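Wundeo Cup

The Wundeo Cup is an amateur rugby league competition played each July between clubs from the towns of Stelar and Jerno. It is often billed as the oldest contest of its type in the region, although no match record from before the current trophy has been produced, and the claim seems to rest on a single club program.

Format

Teams play two halves of 20 minutes. The final is held at Kim Park, which the organizers list as holding 3,000 people. Regular visitors put the real figure at around 2,000, and the ground has no stand on its east side.

Injuries

Organizers have described the cup as "low risk" — a phrase that has never been defined. Cuts and skin wounds are not counted in the published totals unless the player leaves the field for good.
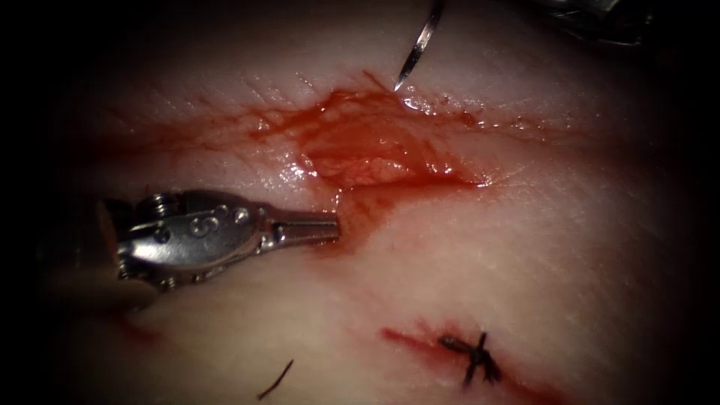
A rule change announced on 12/10/20 required clubs to report every stoppage for blood. Only Stelar is known to have done so, and its returns cover 70 stoppages with no dates attached. Claims that the change made play safer should therefore be treated with caution.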